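Packing boxes for somebody deployed: what I do at my kitchen table

My husband is on his third deployment, so I've had plenty of practice at this (and plenty of practice at getting it wrong!). A few of you asked me to write down how I pack, so I sat down with my coffee and did it.

First thing, get a kitchen scale out before you buy anything. I used to fill the box and then weigh it, and then stand there pulling out cans like a crazy person. Now I weigh as I go and write it on a sticky note. Beef jerky, drink powder, tuna in pouches, all light. Canned peaches are heavy, but he loves them, so he gets one can.

Anything that smells goes in its own bag, and then that bag goes in another bag. Soap is the worst. Our first box from Lovthorpe had lavender soap next to the crackers and the whole platoon ate lavender crackers. I use the Tratix zipper bags now, the thick ones, and I squeeze the air out by rolling them from the bottom like a toothpaste tube.

Cookies! Bake the hard ones. Biscotti, gingersnaps, shortbread if you cut it thick. Let them cool all the way, overnight if you can stand it, then stack them on their sides in an old oatmeal tin with a circle of wax paper every 6 cookies. My neighbor Kamala Reddy bakes hers at 295 for longer so they dry out more, and hers do travel better than mine, so I've switched. 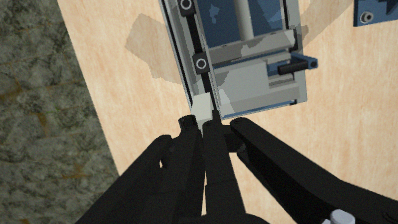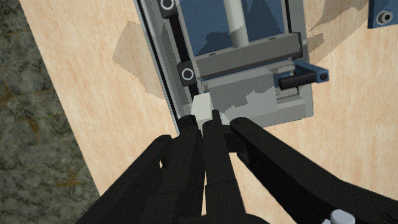
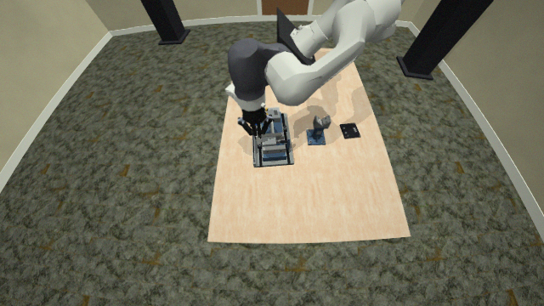
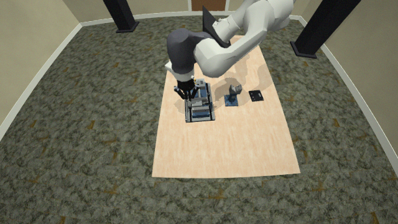

No chocolate from spring on if they're somewhere hot. I know. I've tried foil, I've tried putting it in the middle of the socks, and it still got there as soup. Send the hard candy and save the chocolate for December.

For padding I quit buying bubble wrap. Socks, T-shirts, rolled-up baby wipes and the comics pages all work, and he gets to use every bit of it. Wipes are the thing he asks for most anyway, that and foot powder. Tape the powder lid shut all the way around, twice, and bag it. If you shake the box and hear anything move, open it up and add another pair of socks.

Write the address on a card and put it inside too, right on top, in case the outside label gets torn or soaked. And go over the marker on the outside with clear tape. Check the customs form and the list of what's not allowed before you start, because it's different depending on where they are, and it does change. Don't write anything on the outside about where the unit is or what they're doing, just the address exactly the way they gave it to you.

Oh, and batteries. Leave them in the store package.

I keep a notebook in the drawer with what went in each box and when it was mailed, so I don't send three bottles of hot sauce in a row again. Next one goes out once the gingersnaps are cool.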